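Guitar Care at Home: Which Tips Are Worth Your Time

Most guitar maintenance advice is written by people who sell bottles. I have looked after my own instruments for years, and I don't believe half of it.

Start with strings. Boiling old ones to bring back the tone is an idea that refuses to die. You may get an evening of brightness out of it, then they go dull again. Wipe them down after playing and buy a new set when they sound dead.

Lemon oil is next. Kerel sells a fretboard treatment and suggests using it every month. My rosewood board gets a few drops in February, when the heating has dried the house out, and that does it. Leave a sealed maple board alone.
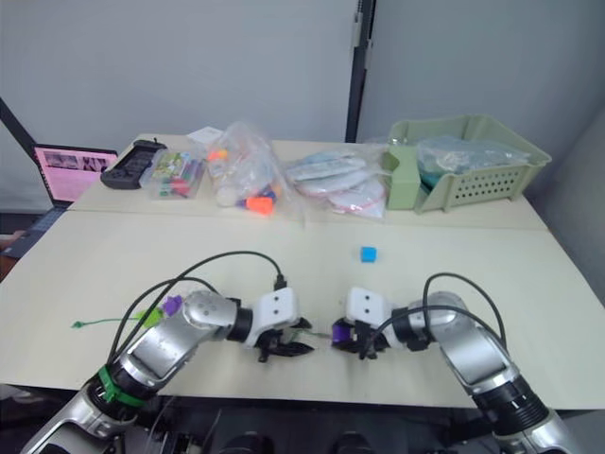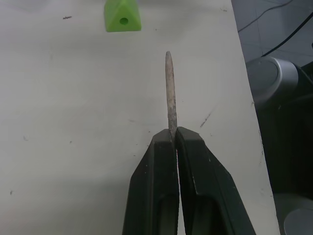
Scratchy volume knobs are a job you can do yourself, and you don't need the 200-piece Braltora kit for it. Unplug the guitar, take off the cover, and give the pot a short squirt of contact cleaner made for electronics. Turn the knob back and forth 10 times. For grime around the outside of the shaft I use a thin wooden stick, like the one between the black fingertips, with a scrap of cloth wrapped over the end. Metal picks scratch things. Ivone Fontes swears by cotton swabs, but they leave fuzz in my guitars.

A loose strap button is the one case where the old trick holds up. Put a sliver of wood and a dab of wood glue in the hole, wait overnight, then drive the screw back in by hand.

As for humidifiers, I'm still not sold on the expensive ones. A cheap gauge in the case will tell you if you have a problem at all – check that before you spend anything.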